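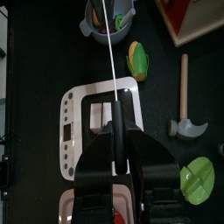 I've now had 2 grippers on the bench long enough to have favourites, so these are my notes for anyone fiddling with an arm at home (or in the shed, in my case!).

**Practise on toy food.** A play kitchen set is brilliant for this. A corn cob is fat at one end and awkward at the other, a flat slice of cabbage wants to be picked up by its rim, and a toy bread maker is a good big lump to hover over while you work out where your fingertips really are. Throw in a toy hammer too – grab it by the handle and the head swings, grab it near the head and it behaves much better.

**Go dark underneath, or don't.** I like a black tabletop with bright toys on it, but my fingers are black as well, and on the wrist camera they melt into the background. A strip of pale tape near each tip sorts that out.

**Mind the cable.** Leave a generous loop at the wrist, then turn the joint all the way both ways by hand before you switch on. I skipped this once with the Wasa and spent an evening hunting for a new plug.

**Sokeck or Wasa?** The Sokeck has the wider fingers and I'd pick it for round things. The Wasa is quicker and fussier, lovely on handles, hopeless on cabbage. I ran 382 grabs with each over the winter and the Wasa dropped 67 of them, mostly veg. Gualtiero Palumbo at the Ruvville shed swears his drops far fewer, but he slows his right down and I haven't the patience.

**Check the screws.** Little ones on the fingers work loose. I nip mine up before every session and keep spares in a jam jar lid.

**Controllers.** Still on the old Venckus box. The knob is stiff and the manual is dreadful, but it remembers my settings. I'll have another go at the newer one in October.

5/16/20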